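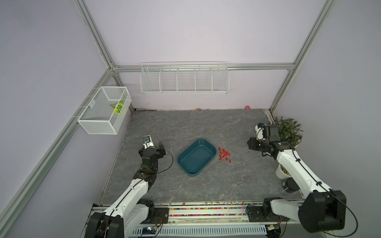
*Fig. 4 - Empty tub, with small red pieces next to it.*

## Setting up your Flutach counting scale

The Flutach is a bench scale that counts things by weight. Show it a known number of identical pieces, and from then on it tells you how many you have poured in, whether that's beads, screws, beans or buttons. Once you've done your first count you will want to count everything in the house, and we fully support that!

You'll need the scale, the power adapter, a tub, and the pieces you want to count. Any light tub works as long as it sits fully on the platform.

### Placing and leveling

1. Pick a solid table away from fans, open windows and washing machines.
2. Take the foam block out from under the platform. Keep it with the box - you'll want it again if you ever move the scale.
3. Set the platform on its post and press gently until it clicks.
4. Look at the bubble level beside the display. Turn the 4 feet, one at a time, until the bubble rests inside the ring.
5. Press each corner of the scale. If it rocks, lower the foot at that corner and check the bubble again.

**Caution:** Never lift the scale by its platform. The load cell underneath can bend, and a bent load cell can't be repaired at home.

### First power-up

1. Plug the adapter into the back of the scale, then into the wall.
2. Hold **ON** until the display lights up. Every segment shows for a moment, then the scale drops to zero.
3. Leave it alone to warm up for ten minutes. The small sun symbol disappears when it's ready.
4. Press **UNIT** to switch between grams, ounces and pieces. For counting, stop at **PCS**.

**Note:** If the display shows **LOC**, the setup lock is on. Enter 789 with the arrow keys and press **SET**. You can choose your own code later in the Clavton menu (see "Menus and Locks").

### Taring the tub

1. Empty your tub completely and wipe it out. Crumbs and dust do count, especially with tiny pieces.
2. Put the tub on the middle of the platform.
3. Wait for the steady dot to show in the left corner of the display.
4. Press **TARE**. The display goes to zero.

If you take the tub off now, you'll see a negative number. That's perfectly normal and it goes away when you put the tub back.

**Caution:** The scale holds 3000 grams in total, tub included. Above that it beeps and shows **HI**. Take weight off right away.

### Teaching the scale a piece

Now for the fun part.

1. Count out a sample by hand. The choices are 10, 20 and 50. Go for 50 if your pieces are very small or vary a little from one to the next.
2. Hold **SAMPLE** until the number starts to blink, then use the arrow keys to pick your sample size.
3. Add the sample to the tared tub. Drop the pieces in gently, all together or by the handful.
4. When the steady dot appears, press **SET**. The scale beeps twice and shows your sample size in pieces.
5. Pour in the rest and read the count.

**Note:** If you see **LO** instead of a number, your sample is too light to give a good result. Go up to the next sample size and teach it again.

It's worth testing yourself here. Add three more pieces, watch the number climb by three, take them out again. If it's off, repeat the sample with a fresh handful and make sure there are no broken or odd-sized pieces in it.

### Saving a piece to memory

The scale's memory is called Marty, and you'll see the name on the display when you open it.

1. With a good count showing, hold **MEM** until you see **MARTY**.
2. Use the arrow keys to pick an empty slot.
3. Press **SET** to save.

To count the same kind of piece next time, tare the tub, press **MEM** once, choose the slot and press **SET**. You can skip the sampling altogether.

Write the slot numbers down on the card inside the back cover. Pieces from a new batch can weigh a hair more or less than the old ones, so do a fresh sample when you open a new bag.

### Adding the Zarlow tray

The Zarlow is the wide, shallow tray sold separately for flat or awkward pieces.

1. Switch the scale off.
2. Lift the standard platform straight up and set it aside.
3. Lower the Zarlow onto the post with its notch facing you, and press until it clicks.
4. Switch the scale back on with the tray empty.

Your saved slots still work with the Zarlow fitted. Check the bubble level once more before counting, then go to "Menus and Locks" to set the beep volume.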